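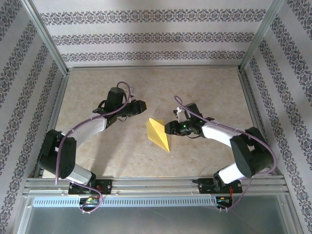
Abena Ofori

Home Features Workshop Money Archive Subscribe

When the people at Kakis decided to buy a second robot arm, they already had money for it. What they did not have was money for everything that comes with a second arm. I spent part of May with them and their spreadsheet, and I think the spreadsheet is the more interesting of the two.

Kakis is a small company in Domdale. It prepares folded paper goods for other firms, mostly inserts, envelopes of unusual shape and paper models for children's kits. The handling work is boring for people and difficult for machines. Paper is light, it slides, and it does not keep the same form from one sheet to the next. One arm can push a sheet or lift it by a corner. To hold one side and work on the other, you need two.

In the company's test cell, two white arms with black grippers face each other across a floor with a beige marble pattern. A folded piece of yellow paper lies between them, similar to a paper airplane, and the right gripper is very close to its side. The cell has three panels of white wallpaper with dark navy ornament. I have seen many automation cells, and few of them would look good in a dining room.

The first budget had one page. It listed the arm, the gripper and the delivery. The second budget had four pages, and the arms were less than half of the total. The most useful thing I can do in this article is to tell where the rest of the money went.

The first surprise was the frame. Aluminum extrusion is cheap by the meter, and for this reason people forget to write it down. Kakis ordered its profile from Tavetti, a local supplier, and paid 358 dollars for the first delivery. Then came the brackets, the corner pieces and the special nuts that slide in the slot. These small parts cost 66 dollars in the first order, and there was a second order, and a third. The staff now keep a separate line in the budget with the title "Metal, small." It is never empty.

The second surprise was cables. On both arms a purple cable goes in a loop over the top and then down to the base. It needs this extra length, so that the arm can move without pulling it. A cable with the exact length from the catalog would be too short in practice. The company bought the exact length first. It is still in a drawer, and it was not possible to return it after the bag was opened.

Then there are the electronics that nobody puts in the brochure. Under each arm a small circuit board is fixed to the front rail. The boards are not expensive, but Kakis now buys one more than it needs each time. A replacement costs 49 dollars and can take weeks to arrive. During these weeks the arm, which is the expensive part, does nothing.

The total for the cell, without salaries, came to 2,341 dollars more than the first page had promised. The company paid for it by moving the purchase of a new cutting table to the next year. This was not a popular decision with the people who use the old cutting table.

I asked what they would do differently. The answer was to plan the work before the equipment. For the first arm they compared catalogs for a long time - reach, payload, speed - and only after this they wrote down which objects it had to pick up. A sheet of folded paper weighs almost nothing, so payload was not important at all. The shape of the fingers was important. For the second arm they began with a list of folds and chose the fingers from this list. They also tried two kinds of software, and they stayed with Tazi, partly for the reason that its yearly fee is fixed and easy to put in a plan.

For a reader who is preparing a similar purchase, I would suggest to ask the seller for a full parts list of a cell that is already in use, including the screws. If the seller can not give one, ask another customer. Kakis shares its own list with visitors, and the last page has only spare parts.

The cutting table is on the list for next year. A third arm is also there, in pencil, with a question mark behind it.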